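Setting the Table: A Play Kitchen Corner for the Prosville Children's Room

Student project report, by the Espinoza Hall design group
15 Dec 2025
14 shares | 3 comments

When our group first sat down to pick a project, we had a long list of grand ideas and very little sense of what could be done in one school term. We talked about a reading tent, a sand table, even a small indoor garden. In the end we settled on a play kitchen corner for the children's room at the Prosville library, and we are so glad that we did! All of us remembered a play kitchen from when we were little, and every one of us could name a favorite piece of pretend food.

The room itself is a friendly one, with a long low window on one side and a rug that has seen a great many story hours. What it lacked was a place to sit down and play together. The old toys lived in one deep bin by the door, and in our first visits we noticed that children would dig around in it, pull out whatever was on top and carry it off alone to a corner of the rug. We wanted something that would bring them to a table.

Our budget was 262 dollars, which sounds like a lot until you start pricing child-sized furniture. We spent an entire meeting going back and forth between two tables. One was a bright white one from the Stalletti catalog, very handsome, with rounded corners. The other was a plainer one with a light wooden top from Brirnex, a secondhand shop a short bus ride from campus. We went with the wooden one in the end, partly for the price (60 dollars, and they let us have the bench with it) and partly because we had all fallen for that pale top. Bright toys look wonderful on it. A white table would have looked clean for a week and then shown every crayon mark in town.

With the table decided, we turned to the food and the dishes, and I will admit that this was the part we enjoyed most. We laid things out on tabletops again and again, moving them around and asking each other what a three-year-old would reach for first. The question we kept coming back to was how much to put out at one time. Our early layouts were crowded. We had bread and eggs and a whole pretend breakfast spread from one end to the other, and it looked generous, but it was hard to tell where play was supposed to begin.

So we took nearly everything away and started again with one plate and two kinds of fruit. The green grapes and the yellow-orange pear were the pieces we liked best, and set on either side of a round salmon-pink plate they made a little meal that anybody could understand. There is something very inviting about a plate with food beside it. You want to put one on the other. 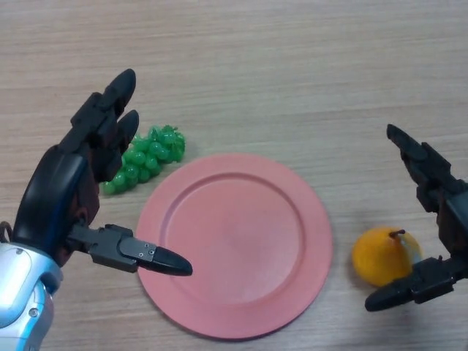 The colors helped too. We had read in our coursework that young children find it easier to talk about objects that look clearly different from each other, and we took that to heart when we sorted through the donation box. A pear and a bunch of grapes are different in color, different in shape, and different to hold. A child can say "the green one" and be understood by the child across the table, even if neither of them has the word for grapes yet. We ended up setting aside several pieces of toy fruit that were perfectly nice but looked too much alike, and those went into the bin for the second rotation.

Our trial sessions ran for 30 minutes each, with one of us sitting on the rug taking notes and trying very hard not to join in (I was not good at this). We held 10 of them over the term. In the sessions with the crowded table, we wrote down a great deal of grabbing and stacking, and quite a lot of food on the floor. In the sessions with the simpler setting, there was more serving. Children put fruit on the plate and held it out to somebody — a parent, a friend, and twice a stuffed rabbit. We can't claim that the layout alone made the difference, as the groups were never the same size and the later sessions fell closer to snack time, when everyone had food on their minds anyway. Still, the notes were cheerful reading.

Tidying up was the piece we had planned least and learned the most from. Our first idea was a set of labeled drawers, and the labels were lovely, but the children who used the corner mostly couldn't read them. We switched to two open trays, one for dishes and one for food, and put them right on the bench at the end of the table. Cleanup went faster after that, and a few children treated it as one more game.

There are things we would change. The bench is a little too deep for the smallest visitors, who end up kneeling on it. We should have bought a second plate at the start, as sharing one gets old very quickly when you are hungry for pretend pear. And we would visit the room earlier in the day next time, before the light from that window gets so strong.

The library has agreed to keep the corner through April, and after that our notes and the leftover pieces will go to the group taking the course next. We have left them the receipts, the layout sketches, and a page of suggestions for a pretend soup, which we never did get around to trying.

3 comments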